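## 4. Recording your first demonstration

*Starnura teaching guide, revised 17 October 2022*

You've mounted the arms, homed them and paired the hand controllers. Now comes the part we love most: showing the robot how to do something! In this section you'll teach it to hang a mug on a mug tree. It's a great first task, small enough to learn in an afternoon and fussy enough to make you a better teacher.

### 4.1 Before you start

1. Switch on the base station and wait for the status light to hold steady for 18 seconds.
2. Open the Caltasley recorder on your laptop and choose **New task**.
3. Type a short task name in plain words, such as `hang mug on tree`. You can't rename a task once it has recordings in it.
4. Set the recording limit to 900 frames. You can raise it later, up to 2000, but long recordings tend to be full of dithering.

> **Caution:** Keep your head and hands outside the reach of both arms whenever the controllers are live. The stop button must be within reach of the person driving.

### 4.2 Driving the arms

5. Squeeze and hold both grips. The arms will follow your hands only while the grips are held.
6. Move slowly until the arms catch up with you, then press **Record**.
7. Pick up the mug, carry it to the tree and hang it on a peg. Then open the fingers and back away before you stop recording.

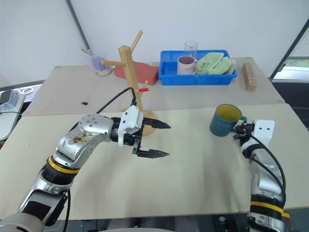
Good grasps make good demonstrations, so spend a few minutes just practicing the pickup. Where you take hold decides how much room you'll have at the tree. With the right gripper closed on the mug's handle, the mug sits out to the side of the housing and you can see its yellow inside, a handy way to tell which way the opening is turned. Try a few approaches, find one that feels easy, and use it every time for your first set.

> **Note:** One arm may have nothing to do for part of a task. Park it somewhere clear with the fingers open and keep your hand still. Small wobbles get recorded too.

8. If you drop the mug, press **Discard** and begin again. If you miss the peg but recover smoothly, keep the recording! Robots learn a lot from a calm correction.
9. Between recordings, shift the tree or turn its base a little. Gemma Nuttall, who wrote the first Grovdale lessons, likes to make her changes small at first and bolder as the set grows.
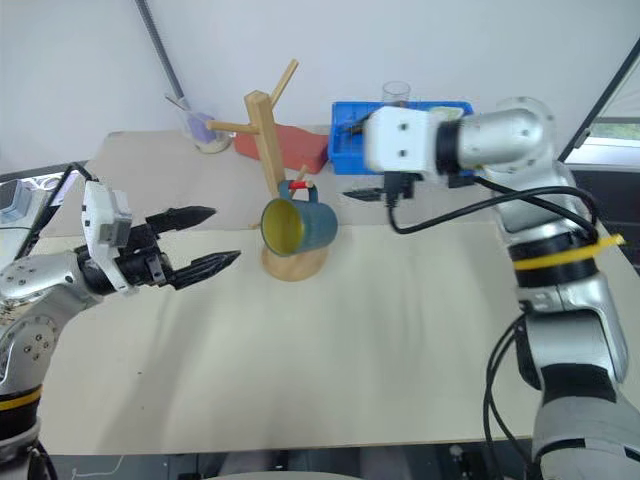

10. Carry on until you have 100 good recordings. Take breaks. Tired hands make jerky paths, and you'll enjoy it more if you stop while it's still fun.

### 4.3 Checking what you recorded

11. Open **Review** and play each recording at double speed.
12. Mark any with long pauses, bumps or a lost grip as *Rejected*.
13. Press **Send to trainer**. The Boström trainer runs on its own from there, and you can close the laptop lid once the upload bar is full.

> **Caution:** On the first practice run after training, use the **Slow** setting and stay at the stop button for the whole run.

If the robot reaches for the peg but keeps stopping short, add more recordings of the last few inches and train again. Section 5 covers how to record just one part of a task.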